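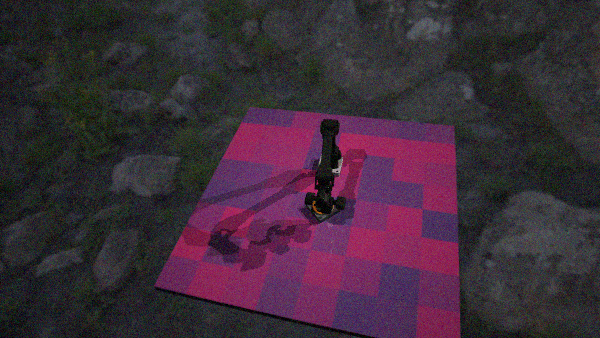 *Computer rendering: black robot arm on a tiled platform.*

# Hernov Press Council – Minutes of the Regular Meeting, October

The meeting was called to order at 6:30 p.m. on Thursday in the second-floor conference room, Prirkow Public Library. A quorum was present. The minutes of the September meeting were approved with one correction: under item 3, "retraction" should read "editor's note."

## 1. Complaint regarding the *Margaritis Courier*

The Council resumed review of the complaint concerning the *Courier's* coverage of the state senate primary. The complainant objects to the words "discredited" and "baseless," which appeared in two headlines before the county had released its audit of absentee ballots. The audit later found that 200 ballots had been assigned to the wrong precinct. It found no effect on the outcome.

The *Courier* submitted a written response. The paper maintains that its headlines were fair on the evidence then available, and notes that the audit was reported on page 4 the day after its release. Members observed that the original headlines had run on the front page and remained unchanged online.

After discussion, the Council found that:

- the body of both articles was accurate and properly attributed;
- the headlines went further than the reporting supported;
- the online versions should carry a dated note linking to the audit story.

The finding was adopted, with one member abstaining owing to past employment at the paper. The complainant's request for a published apology was not upheld. 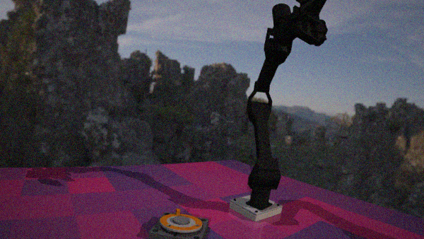
*Dark arm on a light gray mounting plate (rendering).*

## 2. Draft guidance on disputed claims

The second draft of the guidance was presented. It asks member outlets to state who disputes a claim and on what grounds before applying a label to it. Two members felt the wording on anonymous officials was still too loose. Another asked that opinion columns be covered – the present text is silent on them.

It was agreed that paragraph 7 be redrafted and that outlets be given 90 days to comment once the text is circulated.

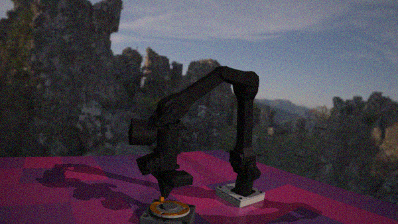 The question of syndicated material was held over. Several smaller outlets, including the *Buvinel Record*, have advised that they cannot alter wire headlines under their present contracts. Staff will request copies of the relevant terms.

## 3. Budget

The Council approved $3,000 for printing and mailing the guidance. A proposal to hold a public forum before the general election was tabled.

## 4. Public comment

One resident asked whether complaints could be filed by telephone. The chair replied that the bylaws require a signed form, and that forms are available at the library desk.

The meeting adjourned at 8:10 p.m.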